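Tritwood community workshop
Quarterly room check, October
Checked by: Liên Hầu
Second check: Đức Chu

1. Exits and aisles
Rear door opens fully. OK
Aisle to rear door 60 inches wide, tape worn at the corner. Re-tape.

2. Fire
Extinguisher 937, gauge in green, tag current. OK
Extinguisher 754, pin seal missing. Swapped with the spare from the office — old one goes back to Skellen for service.
Exit sign battery test, 60 seconds. OK

3. Electrical
Cover plate cracked by the paint sink. Do not use until Phong replaces it.
Extension cord under the glue bench. Removed. This was on the last list too.

4. First aid
Eyewash flushed, ran clear. OK
Burn gel expired. Ngân to order.

5. Floors and surfaces
Carpet seam lifting near the coat hooks. Trip hazard, fix before evening class.
Tabletops checked for splinters, one sanded. OK
Bins checked for sharp edges. Wear only, keep in use. 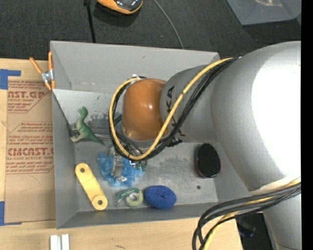

Item 5. Grey bin, scuffed floor with paler worn patches.

6. Storage
Top shelf overloaded on the Rusine rack. Move paint cans down.
Solvent cabinet latched. OK

Open items: 1, 3, 4, 5 (carpet), 6. Copy to Zoriana Vasylenko.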